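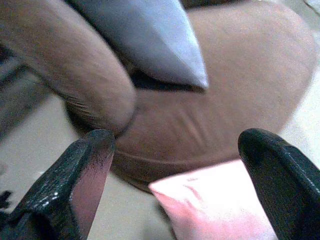
The decision to score relays at double value in the Venadance league has now been in place for a full season, and the governing board should reconsider it before entries open in September.

The original argument was reasonable. Relays draw the loudest crowds, and a club with depth ought to be rewarded for it. In practice, the rule has settled most meets before the last individual events are swum. Tveit led Stasex by over 30 points going into the final session of the regional round, and almost all of that margin came from 4 races. Swimmers who had trained for the 1000 free competed in an event that could no longer change the standings.

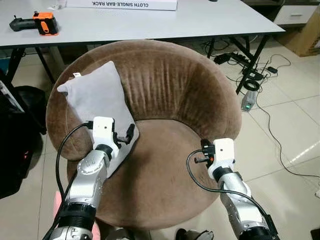 A round brown armchair with a pillow resting against one side.

Smaller clubs carry the greater burden. A team that travels with seven athletes cannot fill two relays in each stroke, and it gives up those points before the first start. Dralutix entered fewer relays than any other club and finished last, although its individual results were well above that position.

The board has been asked to consider a modest change: relays would count at one and a half times the individual value, and each club would be limited to a single scoring entry per relay. Depth would still matter under this system. The distance events would again carry weight in the final session, and coaches would have a reason to enter their best swimmers in them.

A vote is expected at the autumn meeting. Member clubs should submit written comments beforehand.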